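Caring for Wood-Topped Desks and Workbenches

Kondale Facilities Guidance, Wike Building
Prepared by Firouzeh Akbari

This page sets out the routine care of wooden desk and bench tops in shared workrooms. It applies to finished tops and to light natural wood benches. Staff should allow 56 minutes for a desk and a bench together, excluding drying time.

What you will need

Two lint-free cloths
A soft brush
Mild dish soap and lukewarm water
Furniture oil approved for bare wood
Fine sandpaper, 400 grit

Step 1. Clear the surface

Remove papers, cups and small items from the top. Fixed equipment and anything clamped to the edge should be left in position, and cleaning carried out up to it. Do not loosen a clamp without the consent of the person responsible for the bench.

Step 2. Brush before wiping

Brush along the grain, working from the back of the top to the front. On planked tops, draw the brush slowly down each joint, where grit tends to collect. Where a cable grommet is set into a desk, brush the rim outward so that dust does not fall through the slot.
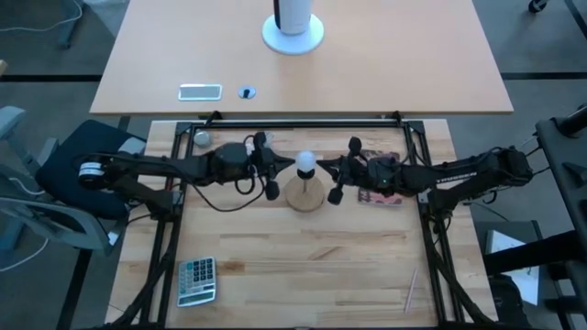 Step 3. Wipe and dry

Add a small amount of soap to the water, wring the cloth until it no longer drips, and wipe with the grain. Follow at once with the dry cloth. Water must not be allowed to stand around knots, joints or metal fittings. Keep the damp cloth well away from cables and powered items.

Step 4. Treat minor marks

On bare wood, light scratches may be rubbed gently with the sandpaper, always in the direction of the grain. Finished tops must not be sanded. Report any damage to a finished top to Caoimhe Ní Mhurchú in Room 108, who will arrange for repair.

Step 5. Oil bare wood

Oil is applied in March of each year. Spread a thin coat, wait 15 minutes, and remove the excess with a clean cloth. The bench should then be left unused for at least 3 hours. Used oil cloths must be laid flat outdoors to dry before disposal, as they can heat up and catch fire when folded or piled.

Record the work on the sheet kept in Room 108. Replacement cloths and oil are issued from the Clanley store on request.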